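The Four-Hour Birthday

By the time the second magician arrived, most of the five-year-olds were under the snack table. It was a little after 3 in the afternoon at a rented hall called the Godance, and the party still had an hour to run. The first magician had left his card with every adult in the room. The second one, it emerged, had been booked by a grandmother who didn't know about the first.

I had come because a company named Prollen invited me. Prollen sells what it calls "complete celebration design" for children under 12, and its founder wanted me to see a party built on its method. The method, as far as I could tell from the printed schedule taped beside the coat rack, was to leave no child without an activity for longer than it takes to put on shoes. Face painting ran into balloon swords, balloon swords into a puppet show, the puppet show into a bubble session on the patio, and the bubbles into cake.

Children's entertainment used to be a sleepy trade. You found a clown through the hardware store bulletin board, you paid him in cash, and if he was bad you got a funny story. Now there are packages. There are tiers with names like Spark and Supernova. There are deposits and add-ons, and a form that wants to know your child's "play profile." I filled one out for my nephew and was informed that he is an Explorer. He is four and likes to sit in boxes.

The people selling these packages are pleasant, and some of them work very hard. I don't doubt that. What I doubt is the claim, repeated on every brochure I collected, that more entertainment makes a happier party. I asked Prollen what the claim was based on. I was sent a page of quotes from parents, all of them glowing, with first names only. I asked again and was sent a longer page.

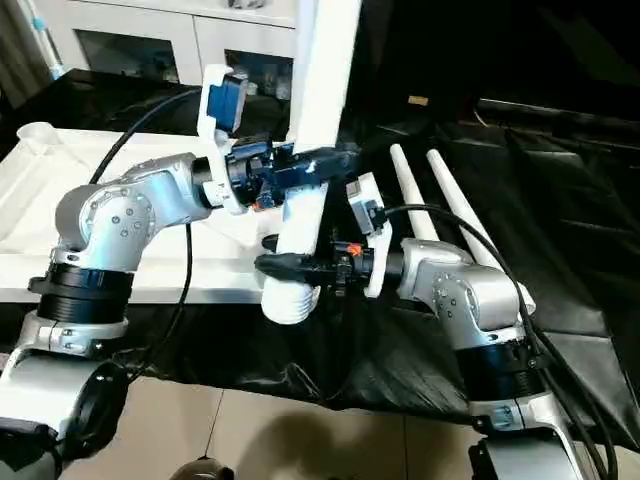
Urho Pelkonen has been making balloon animals for pay since he was a teenager, and he has watched the packages come in from the other side. He works restaurants in the evening and birthdays on the weekend. When I met him he was eating fries out of his hat.

"They give me a slot," he said. "Twelve minutes. You can't do anything in twelve minutes. The kids need five just to decide if they like you."

His old act ran as long as it ran. He would set up in a corner, twist something simple, and wait for one child to wander over. Then there would be three, then a crowd, then an argument about who got the purple one. He regards the argument as part of the job. Under the package system he gets a line of children and an assistant with a timer, and everybody gets a sword, for the reason that a sword takes the least time.

He takes the bookings anyway. The package firms fill his calendar through the slow months, and October is very slow. They also keep a share of his fee, though he wouldn't tell me how much and neither would they. A Branance representative told me the share covers insurance, scheduling and "brand trust." Branance is the other big name in my area. Its contract says the client may not hire a performer directly after meeting him through the firm. Pelkonen read me that line twice, the second time in a silly voice.

There is a case for the packages, and I'll make it as fairly as I can. Parents are tired. Calling around for a performer is a chore, and a stranger in face paint is a stranger. A firm that checks references and sends a backup when somebody gets the flu is selling something real. I talked with one mother who had been stood up by a pirate on the morning of a party. She would have paid double to avoid that phone call, and she said so.

But checking references is a small, dull service, and it doesn't explain the fog machine. Nor does it explain Najjar, a party venue out by the highway where the top package includes a "guest journey" and a debrief call for the parents. I sat in on a tour. The guide showed us the sensory tunnel, the quiet pod and the photo wall. A father asked whether kids could just run around for a while. She checked her tablet and said free movement could be added to the afternoon for a fee.

I wrote that down, then asked her to repeat it to make sure I had it right. She did, cheerfully.

Back at the Godance, the second magician turned out to be the sensible one. He looked over the room, saw the feet sticking out from under the tablecloth, and asked whether there was any coffee. The host was frantic. The schedule had slipped, cake was late, and the bubble lady was standing on the patio with her wands in a bucket. Under the table somebody had started a game with rules I couldn't follow, involving pretzels and a great deal of shushing.

The game lasted until the parents came with the coats. Prollen's follow-up survey reached me the next morning and asked which scheduled activity the children had liked best. There was no box for other.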